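Part-time helper wanted for a small community recipe archive (paid, July start)

Hi! I'm Khanyisile Van Wyk and I run the Skorley recipe archive, which started as my aunt's shoebox of index cards and has gotten completely out of hand. We now have more than 4,000 handwritten recipes from families all over town, and I need another pair of eyes, another pair of hands and, if possible, somebody who can read cursive from the back of a gas bill.

The job is part-time, 13 hours a week, and it runs for 3 months with a good chance of more after that. You'd be working with me and with Oratile Mahlangu, who does all our scanning and most of our phone calls. We're in the upstairs rooms at Dodel, over the fabric store. There's no elevator, I'm afraid, so if stairs are a problem write to me anyway and we'll talk about doing the typing part from home.

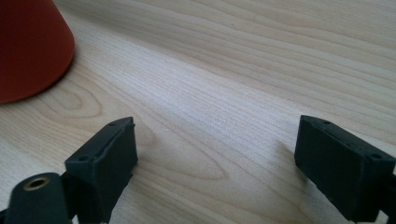 A big wood table and plenty of good light on it.

So what would you be doing? Mostly typing. You take a card, you type what it says, spelling mistakes and all, and then you fill in a short form with the family name, the decade if we know it and the kind of dish. We have 1,000 cards that have been scanned and are waiting for someone to do this, and I'd love to get through them before the holidays. Some take two minutes. Some take half a morning, like the plum cake that goes on for five cards and changes handwriting in the middle!

The rest of the work is talking to people. When a card says "bake until right" or "one cup (the green one)" we call the family and ask. You'd need to be comfortable calling a stranger in their eighties and staying on the line for a while — they will want to tell you about the wedding the dish was made for, and I want you to write that down too.

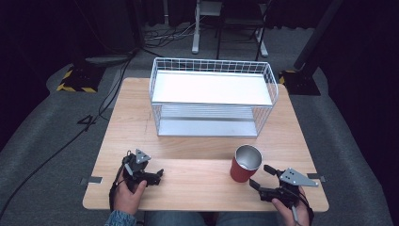 Wire basket and red cup on the table.

Things I care about: you're careful, you can read messy handwriting (or you're stubborn enough to learn), and you don't fix other people's recipes. If Mrs. So-and-so put lard in it, it has lard in it. You do not need a degree, library experience or any talent in the kitchen. I burn rice.

It helps if you read some Portuguese or German, as we have a whole drawer of each, but please apply even if you don't. We use a simple database called Gallardo and I can teach you that in an afternoon.

Hours are pretty flexible. I'm usually in by 9 a.m. and gone by 3 p.m., and I'd like us to overlap at least two mornings a week. Pay is hourly, every two weeks, and I'll give you the rate in my first reply so you can decide before you go to any trouble. 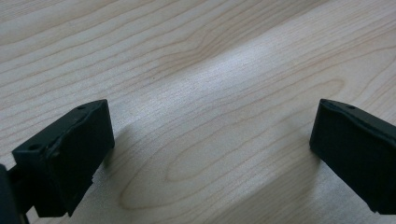 Tabletop, close up.

To apply, send me a note telling me a little about yourself, plus a typed copy of any handwritten recipe you can get hold of and a photo of the original. Please don't send a fancy cover letter. Mail it or drop it at the front counter at Drarkitz Books on the corner, marked "Skorley cards," and put a phone number on it. Oratile and I read everything together, and we'll call you either way by the end of June.

Questions are fine too, leave them at the same counter.

Khanyisile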